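In Praise of the Small Suitcase

I just got home from 40 days away with one bag, and I want to tell everybody I know about it! The bag is the little gray Pernex my aunt gave me when I moved out, the one I used for years as a place to keep winter hats. It holds so little that my neighbor laughed when she saw it by the door. But I love it now, I really do, and I think most of us would have better trips if we took a bag we could lift over our heads without making a face.

My first stop was Tranda, where the bus lets you off at the bottom of the hill and the rooms are all at the top. Anybody who has dragged a huge suitcase over cobblestones knows the sound it makes (and the looks you get from people trying to eat their lunch). I walked up with my bag on my shoulder and stopped twice, both times for pastry. Then I kept going past my own street because there was music coming from somewhere, and I spent the whole afternoon listening to a brass band practice in a schoolyard. With the big bag I would have gone straight to my room and lain down.

People always ask about clothes, so okay, clothes. I take two pairs of pants, four shirts, a sweater, and enough socks and underwear for a week. Everything goes with everything. You do laundry in the sink at night, and in Grernar there was a laundromat with a bakery next door, so laundry day turned into the best day of the week. And learn to fold! I used to think folding was for people with too much time. A shirt folded into a flat rectangle takes up half the room of a shirt stuffed in a corner, and you can find it in the dark.

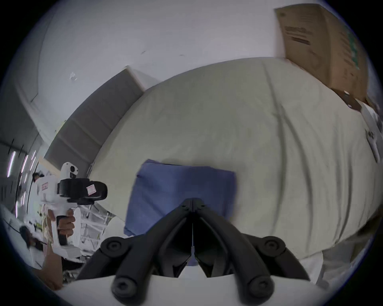 Blue cloth, folded.

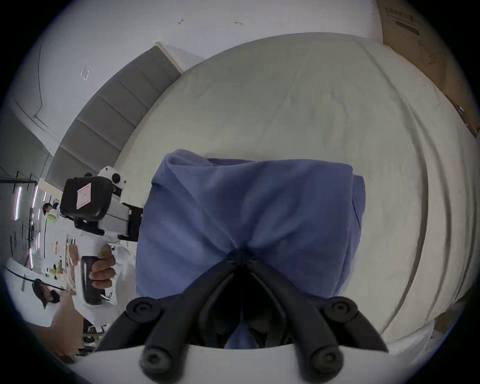 Szabolcs Major wrote to me that I have it all wrong, that a big suitcase is a kindness to the people you are visiting, and that he has never once shown up at his sister's without a jar of plum jam, a board game and proper shoes in case there is dancing. I have thought about that letter a lot. He has a point about the jam. I came home from Juntunen with nothing for anyone except a few postcards, and I did feel it when my niece looked at the bag and then looked at me.

Still, I mailed a box on the next trip and it worked fine, so I'm holding my ground. The dancing I will give him - I danced in hiking shoes in a church basement in December, and my poor partner was very nice about it.

If you have a trip coming up, try it once. Put out everything you want to bring, then put back the second jacket, the hair dryer and those three thick books (you will read one, and you can trade it for another at the hotel). Go out and walk to the corner with the bag. If you get there and feel like walking to the next corner too, you packed it right.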